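Home | Products | Manuals | Spare Parts | Contact

Zivon 621 Countertop Water Softener
Section 3: Set-Up, First Rinse and Regeneration

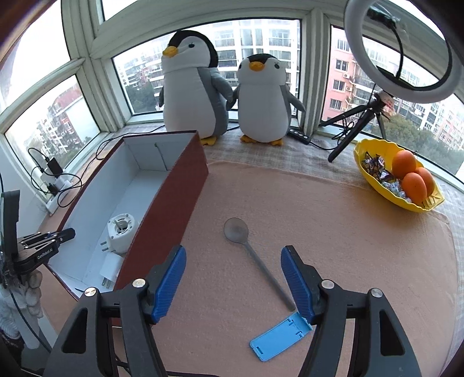

Read this section through before connecting the unit to a faucet. The Zivon 621 is shipped dry, with the resin bed already packed in the column. It must be rinsed before the first liter of softened water is used for drinking, cooking or filling an appliance.

3.1 Before you start

Choose a level surface within reach of the cold faucet. The inlet hose supplied with the unit is 900 mm long and must not be extended. If the distance is greater, move the unit.

The faucet must have an external thread or a removable aerator. Pull-out spray faucets are not supported. For older faucets with an odd thread size, use the Bunside adapter set, sold separately.

CAUTION: Connect to cold water only. Hot water damages the resin and the column seals, and the damage is not covered by the warranty.

3.2 Connecting the faucet valve

1. Unscrew the aerator from the faucet. Keep the aerator and its washer.
2. Check the faucet thread for scale. Remove any deposit with a soft brush and white vinegar, then rinse.
3. Seat the flat rubber washer inside the collar of the diverter valve.
4. Screw the collar onto the faucet by hand until it stops. Do not use pliers. Overtightening distorts the washer and causes a slow drip.
5. Push the inlet hose onto the valve stem as far as the shoulder, then slide the locking ring over it.
6. Connect the other end to the port marked IN on the base of the column.
7. Turn the valve lever to BYPASS and run the faucet. Check the collar for leaks.

NOTE: A drip at the collar usually means the washer has folded over. Remove the collar, flatten the washer and repeat steps 3 and 4.

3.3 First rinse

1. Place the outlet spout over the sink.
2. Turn the valve lever to SOFT.
3. Open the cold faucet slowly to one quarter. Air will leave the column with a spluttering sound. Wait until the flow is steady.
4. Let the water run for 3 minutes. It may be yellow or amber at first. This is normal for new resin.
5. Close the faucet and let the column stand for 2 minutes.
6. Run the water again until it is clear and has no odor.
7. Discard all rinse water. Do not use it on house plants or in an aquarium.

If the water is still colored after the second run, repeat steps 3 to 6 once. If the color remains after that, stop using the unit and contact the dealer.

3.4 Testing the water

A strip of hardness test papers is packed under the lid. Test the untreated water first and write the result inside the back cover of this manual. You will need it to set the regeneration interval.

1. Fill a clean glass from the faucet with the lever at BYPASS.
2. Dip one test paper for one second and shake off the excess.
3. Hold the paper level and compare it with the color chart after the time printed on the packet.
4. Rinse the glass, turn the lever to SOFT and repeat with treated water.

Treated water should read in the lowest band. A reading one band higher is acceptable during the first day of use. Anything above that indicates that water is passing around the resin. Check that the column cap is fully closed and that the cap seal has not been pinched.

3.5 Regeneration

The resin must be regenerated with salt when the treated water no longer reads in the lowest band. Use Fillitz coarse softener salt or an equivalent without additives. Do not use table salt, which often contains anti-caking agents, or rock salt intended for roads.

1. Close the faucet and turn the lever to BYPASS to release the pressure.
2. Open the column cap a half turn and wait until any hissing stops. Remove the cap.
3. Pour out water to the lower line on the column.
4. Add salt up to the upper line. Wipe loose grains from the rim and the cap seal.
5. Refit the cap and tighten it by hand.
6. Move the outlet spout over the sink and turn the lever to SOFT.
7. Open the faucet to the thinnest steady stream. Leave it running until the outlet water no longer tastes of salt.
8. Test the treated water as described in 3.4.

CAUTION: Do not leave the unit under pressure overnight during regeneration.

CAUTION: People on a low-sodium diet should ask a doctor before drinking softened water. Use the BYPASS position for infant formula.

3.6 Periods without use

If the unit has stood unused for more than a week, carry out the first rinse again before drinking from it. For longer storage, regenerate the resin, drain the column and keep the unit in a frost-free room. The resin must stay damp. Leave the cap on and close both ports with the red plugs.

A unit that has frozen must not be put back into service, even if no crack is visible.

3.7 Spare parts

Washers, cap seals, hoses and test papers are available through Vandenberghe dealers. Quote the model number from the label under the base. Replace the cap seal once a year, or sooner if it feels hard or shows flat spots. For resin replacement, see Section 5.

Last updated: November

Previous section | Contents | Next section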